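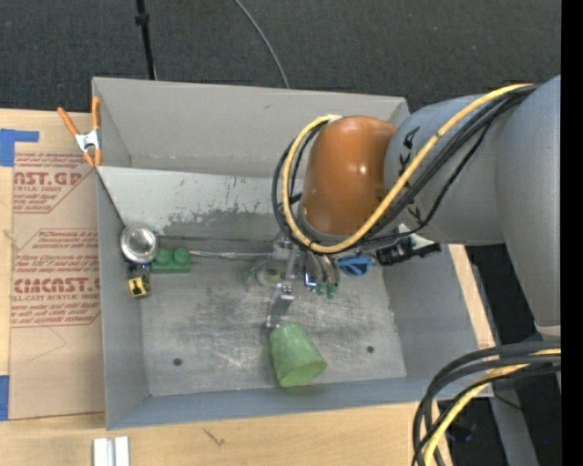 The fashion label Amis will show its next collection in Brivton in July, the first time the company has staged a full runway show in the city where its clothes are cut and sewn. Designer Nighat Hashmi announced the plan on Saturday, February 21, 2026, at the label's studio on Canal Street. The collection is built from fabric left over from earlier seasons, and the studio has been setting cloth aside for it since last fall. Pieces too small for a sleeve or a collar are set aside and will be used for linings and covered buttons. The larger lengths are kept on rolls upstairs.

The show will be held at Mengal Hall, a former furniture warehouse near the river that has been used for concerts and trade fairs since it was renovated. It will seat 600 people. Of those seats, 296 will be sold to the public, with the rest going to buyers, press, students and the families of people who work at the label.

Hashmi said she had wanted to show in Brivton for years but could not find a room with enough space backstage.

"You need somewhere for the models to dress, somewhere for hair, somewhere for the racks, and a way to get from one to the other without crossing the audience," she said. "Most halls here have one door and a kitchen."

Mengal Hall added a second entrance and a loading area last year. The runway will run the length of the building and turn at the far end, so that the models leave by a different door from the one they came in. Seating will be on benches, two rows deep on each side for most of the length, with raised seating at the turn.

The collection will have 84 looks, which is large for Amis. The last show had a little over half that. Hashmi said the number comes from the way the fabric was stored. There is rarely enough of any one cloth to make more than a few garments, so the designs change often from one look to the next.

Coats and wide trousers make up much of the line. There are also long dresses, several of them pieced together from two or three weights of cotton, and a group of short jackets with quilted fronts. The colors are mostly navy, rust and cream, with a printed cotton from an early spring collection that Hashmi said she ordered too much of.

"I was sick of looking at it," she said. "Then I turned it over and liked the back."

Most of the older cloth came from Irow, a weaving mill north of the city that has supplied the label since it started. The mill will also make one new fabric for the show, a wool and linen blend spun partly from its own waste yarn. Asif Siddiqui, who runs production at Amis, said the blend took longer to get right than expected and that the first lengths were too stiff for the coats they were meant for.

"It stood up by itself," Siddiqui said. "It would have made a good chair."

The later lengths are softer, he said, and cutting began this month. The coats will be lined with cotton so the wool does not sit against the neck. Siddiqui said sewing on the wool pieces should be done before the end of spring, leaving the lighter garments for last. They crease in storage, and he wants them finished close to the show.

The label will hire seven temporary sewers for the season. They will work in the Canal Street studio alongside the regular staff, and applications are open until the positions are filled. Experience with coats or tailored jackets is preferred. Siddiqui said two of the positions could become permanent depending on orders.

Models will be a mix of agency models and people from Brivton. An open casting will be held at Mengal Hall in the spring, and the date will be posted on the label's website. No runway experience is needed. Applicants must be at least 18 and should bring flat shoes and a pair of shoes they can walk well in. Hashmi said she is looking for a range of ages and heights, and that garments will be fitted to the people chosen – a slower way to work, but one that suits a collection with so few repeats.

Clothes from the show will be sold differently from past collections. Amis usually takes orders from stores after a show and then produces each style in a full range of sizes. This time many of the garments cannot be repeated, as the cloth will be used up. Those pieces will be sold once, in the size worn on the runway, at a two-day sale in the hall after the show. Free alterations will be offered to buyers, within reason. Hems and waists are included, shoulders are not.

The wool and linen coats, along with four styles of trousers, will be made in larger numbers and will reach stores in the fall. Prices have not been set. Hashmi said the coats will cost close to what the label's coats cost now, and that the one-time pieces will vary a good deal depending on the hours that went into them.

Fashion students at the college in Brivton will help backstage as dressers, and a small group will have a table at the sale with work of their own. The label has taken student dressers at its shows before, but travel costs meant only a couple could go each time.

There will be one performance, in the evening, with a dress rehearsal that afternoon. Hashmi said the rehearsal may be opened to school groups if the hall's owners agree. Parking at Mengal Hall is limited to the lot on the east side, and visitors are asked to use the garage on Water Street or take the bus.

Tickets go on sale in the spring through the Mengal Hall box office, with a limit of two per person. Returned tickets will be sold at the door on the night of the show, cash or card.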